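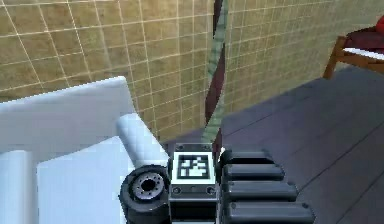 *Gripper from above, with the square marker on its dark gray plate.*

September 20, 2026

Notebook for the mystery group. Mostly for me, but Lensa and Idris both asked for a copy, so I'm trying to keep it readable.

We did chapter one of *Plidstead* again (my third go at it, groan). It's down to 3442 words from something much fatter in August, and everybody agreed the opening moves now. Mrs. Georgiev finds the unlocked boathouse on the second page and we're off. What they didn't like was that she spends the next four pages remembering her marriage. Lensa said she skipped to the next line of dialogue every time the husband came up, which stung a bit, but she reads three of these books a week and she's pretty much the person I'm writing for!

Things I marked in the margin while they talked:

- Move the husband's watch to chapter three. It's a clue and right now it's buried under a memory of a picnic.
- The neighbor says "the lake was quiet that night" and two pages later there's a storm. Fix. I have no idea how I missed that.
- Cut one of the two phone calls, probably the sister's.
- Does she own a dog or not? There's a leash by the door and then never a dog.

The big argument was over the narrator. Mrs. Georgiev is telling us the story and she's leaving stuff out, and I want the reader to start doubting her somewhere before the middle. Idris thinks it has to be way earlier. He'd put one small wrong thing in the first scene – she says she's never been inside the boathouse, and then she knows which floorboard is soft – and just leave it sitting there. Živko hated that. He says if he catches a narrator lying on page five he stops caring who did it and starts reading like an accountant. I went home on Idris's side, then changed my mind in the shower, and now I think the floorboard stays but she has to half notice it herself. Will try both versions and bring them.

Živko also read the start of his new one, working title *Orkon*, with the detective who's retired and runs the ferry. So good! Super dry, lots of weather, and one of those villages where everyone has a key to everyone else's house. I think he gives away the ferry timetable business too soon. Obsa disagreed and said she'd never have guessed it. We also told him there are too many men whose names start with F (Flolov, Fenn, Foster), so two of them are getting renamed.

Exercise for next time, which was Mỹ's idea: 500 words, a body gets found, and the person who finds it has to be thinking about something else the whole time. No police, no screaming. I already have a woman worrying over a casserole dish she never returned.

Page count on the full draft is 280. I'd like to lose the whole trip to the lawyer's office, but the will gets read there and I haven't worked out where else to put it. Could it come in a letter? Ask Obsa, she did a will scene last year that took half a page.

Still owe Lensa notes on her chapter 2. Bring her paperback back too, the one with the coffee ring on the cover (it was there when I got it).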